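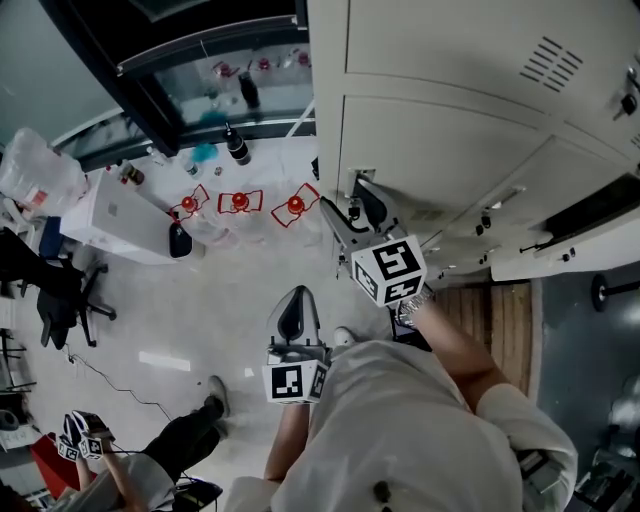
Sorting out glassware and reagent storage in a small lab

tealbench
Posted 2018-08-04

We have a small wet lab in Valance and the storage has got away from us. There's a white bench with a glass-fronted cabinet over it, a bank of beige metal cabinets along one side with lockable drawers under, and a tall white metal cabinet in the middle of the room. The glass-fronted one holds bottles and containers, mostly red caps. The beige ones hold whatever the last person put in them.

I've been given the job of putting it in order and I have a budget of $2000. What I want is a layout that people will still follow in March. Currently flasks get left out on the bench next to bottles, and half the drawers have labels that don't match what's inside.

Has anyone done this recently, and where did you start?

gumleaf_lab

Start with the bench and ignore the cabinets for now. Take everything off it, wipe it down, and only put back what gets used every day. You will find that most of it has a home already and just never went back.

After that do the drawers one at a time. Don't empty the whole bank onto the floor. We did that and were stepping around boxes of tubing for 10 days.

peg_and_dowel

I'd go the other way. Do the cabinets first so the bench stuff has somewhere to go. If you clear the bench into full cabinets you're only moving the problem.

Amber and dark bottles I'd keep together on one low shelf, at or below chest height. Same for anything heavy. Clean empty flasks can go up high behind glass where people can see them.

gumleaf_lab

Fair enough if the cabinets are jammed. Ours weren't. I don't agree about glass flasks up high, though. The ones I've seen broken were all on the top shelf, and reaching over a bench to get them makes it worse.

tealbench

Thanks both. The cabinets are mostly full of packaging, so I'll probably clear that out first and then do the bench. The tall white one has a handle on every door and it's the one everyone goes to, so I'd like the shared stuff in there. People also leave their drink bottles on the ledge beside it.

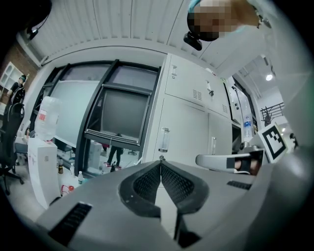 Does a vented metal cabinet have to be ducted if it only holds clean glassware?

Clean, empty glassware gives off nothing, so the louvres can be left as they are.

That was what our safety office told me this morning, and I'm passing it on for anyone in the same position. Solvents are a separate matter and ours are going into a proper cabinet down the hall.

peg_and_dowel

Good. Keep the louvres uncovered all the same. People love taping a notice over them.

On the drink bottles, we put a shelf outside the lab door and told everyone food and water lives there. There was some grumbling. It went on for a couple of weeks and then it stopped. I wouldn't have any drinks in a room with reagents, on a ledge or anywhere else.

saltbush52

Agree on the drinks.

For labels, we used the Nesuveo drawer plates, the ones with a paper insert. They were $4 each and you can rewrite them. Printed stickers looked nicer but nobody redid them when the contents changed, so after a year they were wrong.

We numbered the drawers as well and stuck a list inside the cabinet door. Ours ran to 52 lines, which sounds like a lot, but it took an afternoon.

tealbench

Ordered a pack of those plates. The list inside the door is a good idea too.

Progress so far: packaging gone, the beige uppers sorted into glass on one side and plastic on the other, drawers half done. I haven't touched the equipment desk over by the brick wall. It has a coiled cable on it, a small boxy unit, a translucent white jug and some other things that have collected there. I was thinking of Liltora bins for the cables but they aren't cheap, and I'm not sure bins fix anything.

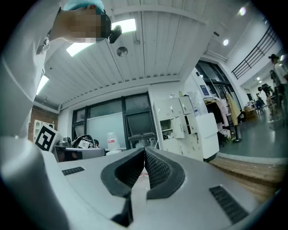
kelpline

Bins don't fix cables. Coil each one, put a hook-and-loop tie on it, write on the tie what it belongs to, and hang it from a rail. We had Liltora bins and every one of them ended up as a knot of power leads. Spend the money on the rail.

gumleaf_lab

Bins have been fine for us, for what it's worth, but only the shallow ones, and only with one kind of lead in each. I would agree the deep ones are useless.

More important is the jug. Whatever is in it, label it with the contents and a date. An unmarked jug on a desk will get you written up faster than messy cables.

saltbush52

Seconding that. Same goes for any small bottles at the end of the bench. If it can't be identified, it goes to waste disposal.

tealbench

The jug gets a label first thing tomorrow. I've priced a rail from Qian that would fit the wall above the desk, but I need to find out whether we're allowed to drill the brick. If we aren't, I'll get the shallow bins and stick to one kind of lead in each.

peg_and_dowel

You can get a freestanding rail that clamps to the back of the desk. Measure the thickness of the desktop before you order.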